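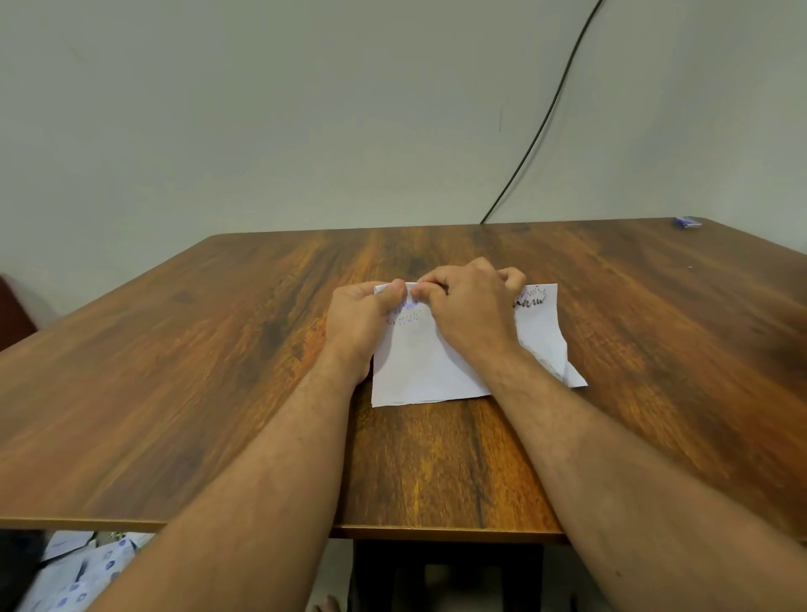

구겨진 종이는 아직 손으로 잡는다. 전처리 작업.

우리 사무실에 자동 급지 스캔 라인이 들어온 지 한 달쯤 됐다. 어떠냐고 묻는 분들이 있어서 몇 개로 나눠 적는다. 나는 Catterall의 Urnanville 사업장에서 종이 문서를 전산화하는 일을 한다. 거래처가 상자로 보내온 서류를 펴고, 철심을 빼고, 스캔하고, 분류해서 돌려보낸다.

1월 전까지는 이 과정이 전부 사람 손이었다. 한 조가 8명이었고, 상자를 하나 맡으면 그 상자는 끝까지 맡은 사람이 책임졌다. 느린 대신 어느 서류가 어디 있는지는 다들 알았다.

새로 들어온 건 두 가지다. 급지와 스캔을 하는 Nola라는 기계, 그리고 스캔된 이미지를 읽고 분류하는 Bosov라는 프로그램. Nola는 팔이 하나 달려 있어서 쌓아 둔 종이를 한 장씩 집어 올린다. 새 종이, 같은 크기, 모서리가 맞는 묶음이면 사람보다 훨씬 빠르다.

문제는 그렇지 않은 종이다. 모서리가 접혔거나 한쪽이 삐져나온 종이는 두 장이 같이 올라가거나 중간에 걸린다. 걸리면 라인 전체가 멈춘다. 첫 주에는 하루에 14번 멈춘 날도 있었다.

그래서 생긴 게 전처리 자리다. 기계에 넣기 전에 사람이 종이를 골라서 편다. 나도 지금 이 자리에 있다. 예전에는 스캔하면서 같이 하던 일이라 따로 이름도 없었는데, 이제는 근무표에 한 칸을 차지한다.

낙서 같은 손글씨도 사람 쪽으로 온다. Bosov는 인쇄된 글자는 잘 읽는다. 볼펜으로 휘갈긴 선은 글자인지 아닌지 판단을 못 하고 '확인 필요'로 넘긴다. 펜을 시험해 본 자국인지, 서명인지, 메모인지 사람이 보고 표시한다. 사람이 봐도 모르는 것은 '판독 불가'로 적는다.

숫자로 보면 전체 물량의 거의 70퍼센트가 사람 손을 한 번만 거치고 끝난다. 상자에서 꺼내 넣어 주는 그 한 번이다. 회사 보고서에는 이 숫자가 맨 앞에 나온다.

나머지가 우리 일이다. 예전에는 쉬운 종이와 어려운 종이가 섞여 있었다. 깨끗한 묶음을 넘기는 동안에는 손도 눈도 좀 쉬었다. 지금은 쉬운 종이가 전부 기계로 가고 내 앞에는 어려운 것만 온다. 처리 장수는 줄었는데 퇴근할 때 손가락 끝은 더 뻣뻣하다.

조원은 줄지 않았다. 두 명이 Nola 옆으로 갔고 한 명은 Bosov 확인 화면을 본다. 기계 옆으로 간 사람들은 서 있는 시간이 길어졌다고 하고, 화면 쪽은 말할 일이 없어졌다고 한다. 급여는 그대로다. 직무 이름만 바뀌었다.

평가 방식은 아직 정리가 안 됐다. 시간당 장수로 재던 것을 그대로 쓰니 전처리 자리가 제일 나쁘게 나온다. 한 장 펴는 데 오래 걸리는 종이만 오는 자리니까 당연하다. 2월 2일 수요일 회의에서 이 얘기를 꺼냈고, 당분간 전처리는 장수를 집계하지 않기로 했다. 당분간이 언제까지인지는 못 들었다.

나아진 것도 적어 둔다. 상자를 들고 층을 오르내리는 일이 없어졌다. 마감 전날 야근도 1월에는 한 번도 안 했다. 같은 묶음을 두 번 스캔하는 실수도 사라졌다. 이 부분은 예전으로 돌아가고 싶지 않다.

휴식도 조금 바뀌었다. 전처리 자리는 한 시간마다 10분씩 손을 쉬게 해 달라고 요청했고 받아들여졌다. 라인은 그동안 계속 돌아가니까 앞에 펴 놓은 종이를 미리 쌓아 둬야 한다. 아침에 좀 서두르게 된다.

다른 사업장에도 같은 라인을 넣는다고 들었다. 혹시 거기 계신 분이 보면, 설치 전에 전처리 자리부터 정하자고 말씀하시길. 책상 높이, 조명, 의자까지. 우리는 기계가 온 다음에 빈 책상을 찾아다녔다.

교대표 바뀌는 얘기는 확정되면 이어서 쓰겠다.

댓글

우리도 비슷한 라인 쓰는데 멈춤의 대부분이 모서리 접힌 종이예요. 거래처에 보낼 때 펴서 달라고 안내문 넣었더니 조금 줄었습니다.

어려운 것만 남는다는 말 공감합니다. 콜센터도 챗봇 들어오고 똑같아졌어요.

판독 불가로 적은 건 나중에 누가 다시 보나요?

└ 글쓴이: 거래처에 목록으로 보냅니다. 답이 오는 경우는 많지 않아요.

장수 집계 빼 준 건 그래도 다행이네요. 저희는 반년째 그대로입니다.

교대표 글 기다릴게요.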